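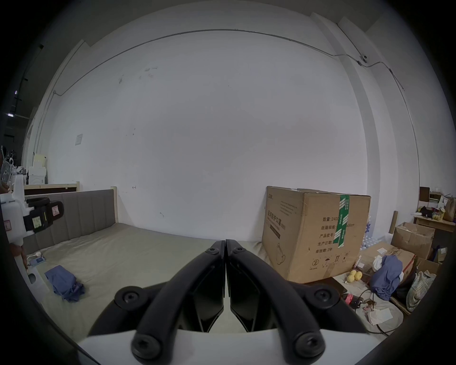
*Two hand-held grippers at the bed, with a crumpled blue cloth still waiting on the sheet.*

# How to test whether a gripper can tidy a bedroom (and what to expect)

People ask me all the time if a machine can clean up a bedroom yet. My answer used to be "kind of," and I got tired of saying it, so last April I started running the same little test on everything I could get my hands on. You can run it too. You need a bed, a cloth, a few things that don't belong on the bed, and a lot of patience!

I do mine with hand-held grippers first and put the arm on later. The fingers are the same kind the arm will use, so if I can't do a chore with them in my own hand, with my own eyes and elbow helping, I already know how the arm will do.

## Step 1: Pick one chore and write down "done"

"Tidy the bed" is too big. Mine reads like this:

- cloth folded in half twice and lying flat
- anything with a cable moved off the sheet
- sheet smooth enough that I'd put a guest in it

Write this before you start. If you write it afterward you'll be nice to yourself, and then your numbers mean nothing.

## Step 2: Leave the room alone

I know, it's tempting to clear the floor first. Please don't. A real bedroom has boxes at the foot of the bed, cables on the floor, clothes draped over things, fruit that rolled somewhere. A test in a bare room tells you about bare rooms. My first notes came from a spotless spare room at Kurau, the shared workshop where I rent a bench, and I threw nearly all of them away.

The only things I move are the ones I'd trip on while walking backward.

## Step 3: Do it by hand with the grippers

Start with the fingers closed and bring them in low over the sheet. Open them just before you get to the cloth, close on a single layer, lift a little, and look at what you've got. If you picked up the sheet too (you will, the first few times) let go and try again from a steeper angle.

For a fold you want two grippers, one on each corner. Keep them level and move slower than feels natural. I count a try as failed if I use my bare fingers even once, or if it runs past 4 minutes. Yes, 4 minutes for one cloth. It's humbling.

Small hard things are easier. Plugs are fine as long as you grab the body and leave the cable alone. Anything thin and flat is a pain on a soft mattress, because it sinks when you push. Pinch it by the long sides and don't press down.

## Step 4: Hand it over to the arm

Now run the same chore on the machine. I use Vedik to replay and train on my hand-held tries, and a small log sheet called Ultora that is really just a spreadsheet with a nice name. Any setup will do. Keep the list from Step 1 taped up where you can see it, and have one hand near the stop button the whole time.

Do at least 9 tries before you form an opinion. Three good ones in a row feel like magic and mean very little - I've been fooled that way more than once.

## Step 5: Score it like a grump

Put down a yes or a no for each line of your list. No half points! If the cloth ends up folded but hanging off the mattress, that's a no.

I have 482 tries in my log now, hand-held and arm together. In my latest set of 9 on the arm, it got the plug off the sheet 7 times. The fold worked 4 times. The smooth sheet is still a zero, and I've stopped promising myself it'll be fixed next month.

## So, can it do the chore?

Picking up one solid thing and putting it somewhere else: pretty much, if you don't mind waiting. Cloth: sometimes, and you should stay in the room. Making the whole bed and sorting out the pile of stuff next to it: no, not at my place anyway.

If your fold numbers are much worse than mine, check these before you blame the software:

- Finger tips that don't meet evenly. Close them and look down the seam between the inner plates.
- Loose screws at the joints. I tighten mine before every set.
- A cloth that's the same color as the sheet. Swap it for one that stands out, get that working, then go back.

I'm trying the Stelmakh soft pads next, on the same bed with the same list. I'll add the scores under Step 5 when I have a full set of 9.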